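Clearing a shared white table

By Eugénie Renaud

Loose cables make a table look full very quickly. I start with them, and I put small things away after.
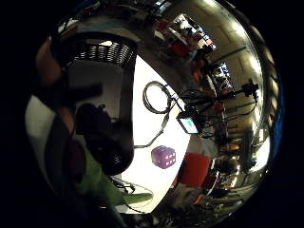 Coiled black cable and a purple die on the white tabletop.

Make each loop as wide as your hand and close it with a fabric tie. I put up to 12 coils in one basket.

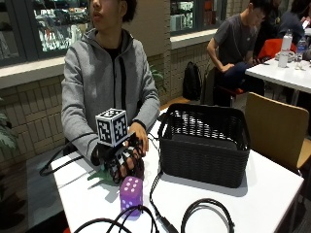 Choose a basket with open top, so everybody can drop things in it. Mine is from Storard and I empty it every September.

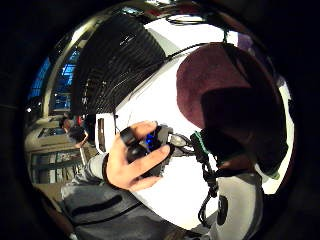
Nilness wrote: I use two baskets, one for chargers only, and it goes faster.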